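Oat and Cheddar Drop Biscuits, Revised

The recipe for oat and cheddar biscuits first appeared on this site in August, and it has drawn more correspondence than any other entry. Several readers reported biscuits that spread into one another on the pan. Others found the centers heavy. The original version has been withdrawn and the recipe below replaces it in full. Anyone who printed the earlier page is asked to discard it.

The principal change concerns the oats. The first version called for rolled oats straight from the canister, stirred into the flour. Readers in Carnside, where the August recipe was baked for the library luncheon, noted that the oats stayed chewy while the dough around them had already set. The oats are now soaked in the buttermilk for 20 minutes before mixing. They should be soft but still whole when the time is up.

The second change is to the fat. Butter alone gives the best flavor, and no shortening is used here. The quantity has been reduced to 6 tablespoons, and it must be cold. Butter that has been left on the counter accounts for most of the spreading described in the letters.

Ingredients

2 cups all-purpose flour
1 cup rolled oats
1 tablespoon baking powder
1/2 teaspoon baking soda
1 teaspoon salt
2 teaspoons sugar
6 tablespoons cold butter, cut into small cubes
1 1/4 cups buttermilk
1 1/2 cups grated sharp cheddar
2 green onions, finely sliced
Black pepper

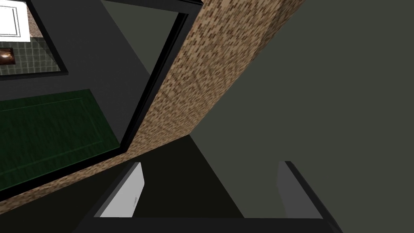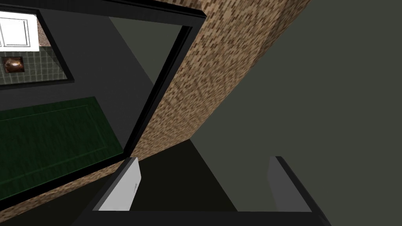
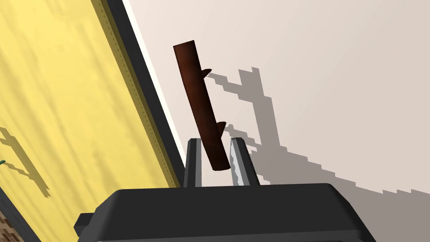
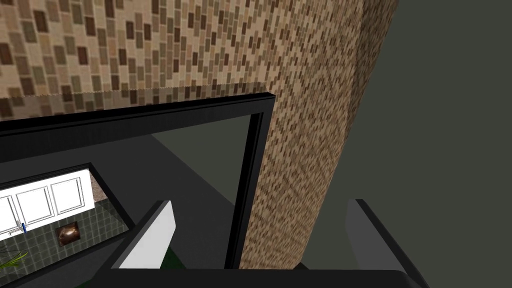

Simulated kitchen

Method

Combine the oats and buttermilk in a small bowl and set aside for 20 minutes. Heat the oven to 425 F and line a heavy baking sheet with parchment.

Whisk the flour, baking powder, baking soda, salt and sugar in a large bowl. Add the butter and work it in with the fingertips or a pastry cutter until the largest pieces are the size of peas. Stop there. Toss in the cheddar, the green onions and a generous amount of black pepper.

Pour in the oats and buttermilk. Stir with a fork until no dry flour remains at the bottom of the bowl. The dough will be sticky and rather rough - this is correct, and additional flour should not be added.

Drop the dough onto the sheet in 9 large mounds, leaving 2 inches between them. Chill the sheet for 15 minutes. Bake for 18 to 20 minutes, until the tops are deep gold and the cheese at the edges has browned. Move to a rack and wait ten minutes before serving.

Notes on Ingredients

The flour used in testing was the plain white flour from Vovach, sold in the large paper sack. A softer flour will need slightly less buttermilk. Whole wheat flour may replace up to half a cup of the white, although the biscuits will not rise as high.

Cheese sold already grated is coated to prevent clumping and does not melt as well. A block of sharp cheddar should be bought and grated at home. The Clestness dairy counter will grate it to order, for those who prefer to avoid the task.

Buttermilk may be replaced with whole milk and a tablespoon of lemon juice, left to stand for five minutes before the oats go in. Thinned plain yogurt was also tried. The flavor was good but the crust was pale.

Storage

The biscuits are best on the day of baking. They may be kept in a tin overnight and warmed in a 300 F oven for eight minutes. The microwave is not recommended. Unbaked mounds freeze well - place them on a tray until firm, then transfer to a bag. Bake from frozen and allow four additional minutes.

Correspondence

This site has now received 306 comments on its biscuit and scone recipes. All are read, though replies can be slow. Questions about high altitude baking cannot be answered with any confidence, as every recipe is tested in one kitchen close to sea level. Readers with experience in this area are invited to write in.

A request for a sweet version, with dried cherries in place of the cheese, is under consideration. Two trial batches have been baked so far and both were too dry.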